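Head camera tilted in sim, is it my gripper config?
Asked by Rafsan Ranasinghe, Thursday

Comparing two parallel grippers in Omerance before we buy either. Since I swapped the left one, the head view leans like a ship going down. Arms still answer the controller.
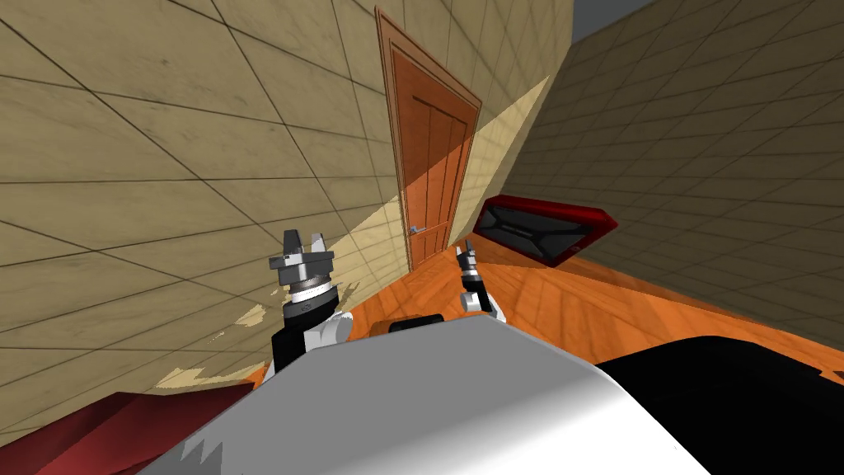 Answer 1, Delia Toma (accepted)
Not the gripper. Check the camera mount's roll and its parent link. Mine was parented to the shoulder for 53 runs, all of which I had opinions about. Then go through the door again and compare:

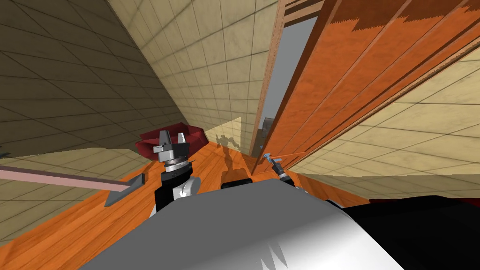

Head view near the door, both arms up

Answer 2, Rizwan Bepari
Try reinstalling?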